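Deux bras dans l'atelier partagé

Mathis Caron a commencé à monter son poste en octobre, dans un coin de l'atelier Emden. Il voulait deux bras côte à côte, chacun avec sa pince, pour travailler sur des objets de tous les jours. Le projet s'appelle Ngata. Il y consacre trois soirées par semaine, après son travail.

Le châssis de la table est en métal noir. Mathis a posé dessus un grand panneau beige, qui recouvre en partie un autre, plus clair, contre le mur. « Sur un fond uni, je vois tout de suite où sont les pointes des doigts », dit-il. Le plateau lui a coûté deux week-ends. Les câbles, eux, ne sont pas encore gainés – il le fera à la fin.

L'exercice en cours porte sur un chargeur et une multiprise blanche à trois prises bleues. Le chargeur est couché sur le côté, les broches vers la droite. Il faut le saisir, le redresser, puis l'aligner.

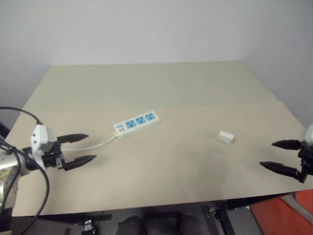
Le budget et la suite

Mathis s'était fixé 300 euros pour la table et les fixations. Les bras sont prêtés par l'atelier – il doit les rendre au printemps. D'ici là, il veut reprendre le réglage des deux pinces, puis essayer l'exercice avec une prise d'un autre format. Les plans du support seront déposés dans le classeur commun, à côté de ceux de l'établi.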